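Vimstead open day: notes from the furnished rooms

The Vimstead building opened its upper floors to visitors in February. I went for the storage displays, which Cerkero fitted out. Doors opened at 11 and groups of 6 were taken up by Ha-neul Baek, who manages the interiors.

The first two rooms are kitchens. Cabinet depth is standard, drawer runners are full extension, and the pantry pull-outs by Iralus carry dry goods in square jars with screw lids. Square jars pack tighter on a shelf than round ones. The lids are slower to open with one hand.

The bedrooms are dressed as if occupied. Shelving is white and open, placed to take daylight from the window, with sheer curtains. Snacks are kept within reach of the bed: nuts in clear jars, small cartons of milk, a black tray divided into four compartments. The bedspread is quilted and striped. I would want the tray on a hard surface, as quilting gives no level support for a drink.

Baek said the Ji range of trays will be offered in two depths. Prices were not posted. The tour ended at the linen store, where shelf spacing is adjustable.

Comments

marlow_t: Did they say whether the jars are airtight?

pk: Is there parking on the Vimstead side?

dorrit88: Went in the afternoon, much quieter. Linen store was closed by then.
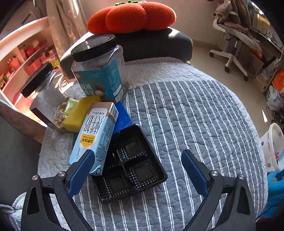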